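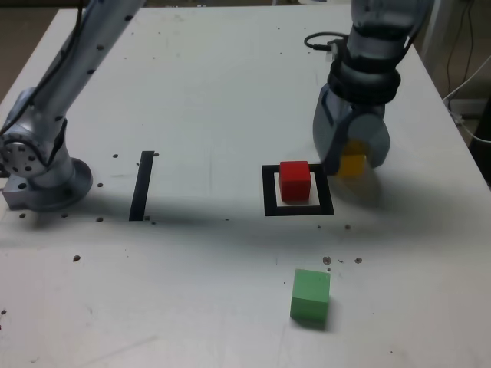

Three Colors and a Roll of Black Tape

I have a soft spot for toy blocks, and I blame my childhood bedroom floor. So when I started writing about play and simple objects for this magazine back in May, I knew I'd get to the plain colored cube sooner or later. Red, yellow, green. That's the whole cast!

My own set came from Jedska, a little shop in Latthorpe that keeps 300 loose blocks in a bin by the register (I dug for ages). I love a block with softened edges, the kind you can squeeze in your palm without wincing.

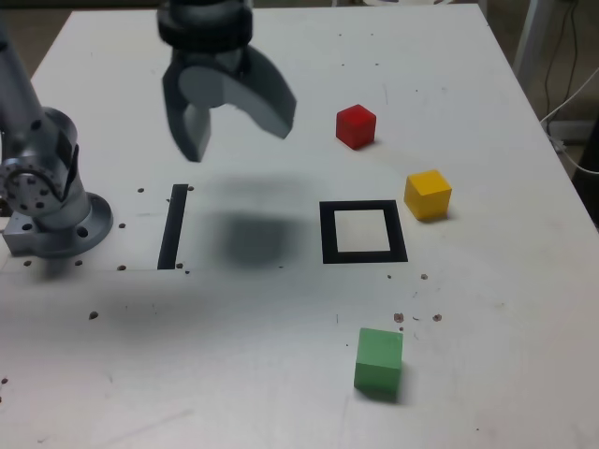

Give the Blocks Somewhere to Go

A white table and some black tape will do it. Tape down a square and suddenly there's a home base, a parking spot, a tiny stage for one red cube. Add a straight strip off to the side and you've got a border to argue over. My tape cost $5 and I've barely made a dent in the roll.

Red is my favorite, by the way, especially when the light hits the top and the front goes 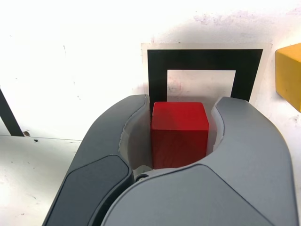
all deep and crimson. I keep one on my desk and fiddle with it on phone calls.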